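Subject: Re: open day at Skeretti, anybody going?

Hi all,

I went! I promised the list a report if I got a spot, and since three people have already written me off-list asking how it was, I'll do it once for everybody. Quoting the original message so the people on digest can follow along:

> Skeretti is opening its doors in October for an afternoon, hands-on stuff
> included. They say visitors will get to try the hand-held grippers
> they use for teaching the robot arms. Sign-up is through the Bondanmont
> office and I think the slots are short. Is anybody from here going? I'd
> like to know (1) whether it's worth the drive, (2) whether they really
> let you touch anything or if it's a rope-and-look deal, and (3) if
> anyone brings up Clultidine, what they say about it.

Taking the easy one first: yes, they let you touch things. I had a gripper in my hands within ten minutes of hanging up my coat. No rope anywhere.

The place is up on the Bondanmont side, and the sign-up email says Room 331, which confused half the people in my group because the elevator lets you out on the wrong wing. If you go next time, take the stairs by the bike racks. They run visitors through in small groups and ours got the last slot, 1815, which I'd recommend if you can get it. The staff had clearly said everything many times by then and had stopped giving the speech, so we just got to ask questions.

The short talk at the start was fine. Slides, a video of an arm putting away dishes (sped up, and they said so right on the video, which I appreciated), and then a bit on how they collect the practice runs. A person holds the gripper and does the chore by hand, over and over, and the recordings go to Koo, their name for the software that learns from them. I asked what Koo stands for and it doesn't stand for anything.

Then they sent us to the tables. Each one had a different chore and a different look, with a different tablecloth and a different printed backdrop hung behind it, so that the robot doesn't learn that bowls only exist in one kitchen. I started on bowls.

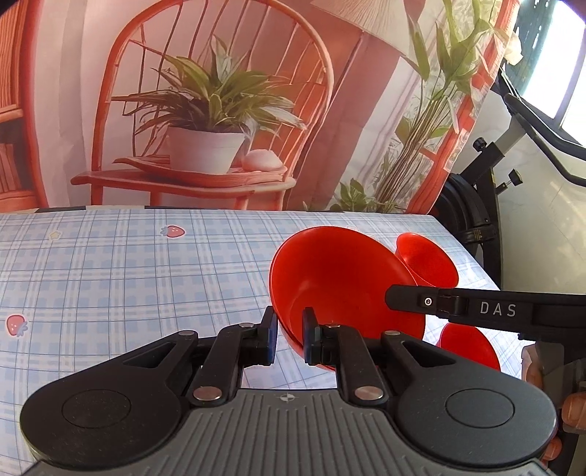 *The bowl table: red plastic bowls, with one gripper on the rim of the big one.*

You hold one gripper in each hand, and the job at my table was nesting: get the bowls upright, then put the small ones inside the big one. I figured I'd be done in a minute. Nope! The bowls are slick and curved and the fingers only meet in the one direction, so if you come at the rim crooked the bowl just swings around and looks at you. What worked for me was one finger inside the rim and one outside, a light squeeze, and then tilting from the wrist. My first try, I squeezed like I was juicing a lemon and the bowl shot off toward the edge of the table.

The left hand was harder than the right for me, and I'm left-handed, so go figure. I think it's that I trust my left hand to do things without me watching, and with a gripper on the end of it you really do have to watch. The woman next to me was much better at it. She said she'd raised twins and was used to doing everything with half a hand.

A few practical notes for anyone who gets to try this:

- Keep your elbows in. Two grippers take up a lot more room over a small table than two hands do, and I kept knocking mine together.
- Go slow even when you've got it. They want smooth runs, and a fast sloppy one gets tossed.
- Don't use your spare fingers to help. I did this constantly without noticing, just a pinky nudging the bowl along, and every time I had to start the run over.
- Wear short sleeves or push them up. Mine kept dragging on the cloth.

They gave us 2 practice runs and 3 recorded ones each. I got two of the recorded ones clean and the last one I lost right at the end, small bowl on its side again, and the timer went off while I was still chasing it. I'd have stayed another hour if they'd let me.

After that we watched one of the real arms do a run at another table, with cups. It was slow. I mean slow enough that people started chatting, and then it got the cup onto the saucer and everybody clapped anyway. They didn't hide the misses either. It dropped the next one, and the guy running it just set the cup back and hit go again. I liked that a lot better than the video, to be truthful.

On Clultidine: I did ask, and got a polite non-answer. It's "a later project" and it "isn't part of the open day." There was a box with the name on it on a shelf by the coffee, taped shut, and that's the whole of my spy work. If somebody else on here knows more, please pipe up.

Worth the drive? If you're within an hour, sure. If you're coming from farther off I'd want to pair it with something else, because once you've had your turn at the table you're pretty much through. There's coffee and a tray of cookies, no dinner. Parking is free after five but the lot is small, and I ended up behind the tire place across the street. Kids were welcome and did better than the adults, at least at our end of the room. A girl who I'd guess was in fourth grade stacked everything on the cup table while her dad was still working out which way was open.

They said they'd like to do another one in the spring and that the Bondanmont office keeps a list, so write to them if you want on it. I've put myself down already. I want another shot at that small bowl.

Oh, and whoever was asking a while back about grip pads for a homemade gripper: the fingers on these have a dark blue rubbery strip on the inner faces. I forgot to ask what it's made of. Sorry! I'll try to find out and post it in the other thread.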